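The bathroom was the last room she got to, and it took the longest. The owner of a small guesthouse in Fuduvcombe has spent the past 17 months bringing the building back into use, and she talks about it the way people talk about a long drive: where she stopped, what it cost, what she would skip next time.

"I bought it in August with the furniture still in it," she said. "Beds, curtains, a drawer full of keys. None of the keys fit anything."

She had worked in the office at Drostside, a plumbing supply firm, and knew the price of pipe better than she knew how to lay it. The first plumber quoted her for the whole house. She took the quote home, crossed out the upstairs, and asked him to come back for the rest the next spring.

"He was fine with that. He said most people do it in halves and don't admit it."

Water pressure was the main trouble. The line from the street was old and narrow, and two showers running together left both guests with a trickle. Replacing it meant digging up the front path. She paid $2,000 for the digging alone and put the same stones back herself over a long weekend.

"They're not level. I know which ones rock and I step over them."

Indoors, she kept what she could. The bedroom doors were stripped and rehung. The kitchen sink stayed. In the bathroom she wanted stone and a big mirror, and she gave up a new sofa to get them.

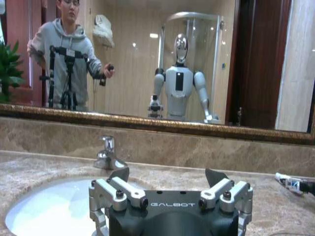
*Brown marble and a large wall mirror in the bathroom.*

The marble has to be wiped down after every guest. She used a lemon cleaner once, early on, and it left a dull patch on a sample piece she had been given. Since then it has been warm water and a soft cloth.

"I have a card in the room asking people not to put hair dye on the counter. One man told me he felt accused. He was bald."

Rooms are $175 a night in winter and $200 in summer, breakfast included. She buys bread from Rastogi, the bakery across the road, and eggs from a farm out toward Pallholm. She stopped offering a cooked menu after the first month, when she found herself making four kinds of eggs at seven in the morning.

"Now it's boiled or scrambled. People choose very fast when there are two things."

The attic is still full of boxes. She plans to clear it before the heating is looked at, and has bought shelves for the landing.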